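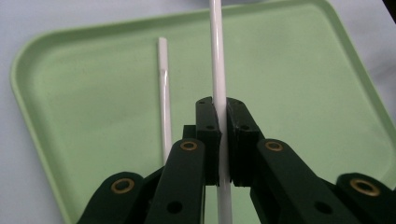 Section 4: Setting Up Your First Sprouting Tray

Welcome to the fun part! Your Grotari kit is unpacked, the seeds are sorted, and in a few days you'll be snipping fresh greens at your own kitchen counter. Pea shoots are the best place to start (they're tough, sweet, and very forgiving), so these steps use the Frei pea mix. Radish and sunflower follow the same plan.

Before you start

Wash the tray with warm water and a drop of dish soap, then rinse it well. Skip the dishwasher, even on a cool cycle.

1. Soak one scoop of peas overnight in a bowl of cool water. They swell a lot, so pick a bigger bowl than you think you need!

2. Drain the peas and rinse them until the water runs clear.

3. Lay one Grasinon fiber mat in the tray and pour water over it slowly until it's soaked through. Tip out any extra.

4. Spread the peas over the mat in a single layer. Touching is fine, piling up is not.

5. Cover with the lid and set the tray somewhere dark for 2 days. Mist morning and evening.

6. When the roots grip the mat and the shoots start pushing at the lid, take the lid off and move the tray to a bright window. They go from pale yellow to deep green so fast that you'll want to check on them every hour.

Note: Fine white fuzz close to the roots is usually root hair. Mist it, and root hair will flatten and seem to vanish.

CAUTION: Gray or cottony patches that smell sour are mold. Throw out the whole batch, mat included, and wash the tray before planting again.

CAUTION: Keep the tray away from outlets and power strips. Water can spill when you carry it.

Warm weather: In July, or in any hot kitchen, rinse the peas once more before step 4 and mist at midday too.

Harvesting

Cut just above the lowest leaf with clean scissors. Leave the stubs in place, keep the mat damp, and you'll often get a second crop!

Guide text by Nicanor Pereyra for Jendia Home Growing. Revised November 2, 2022.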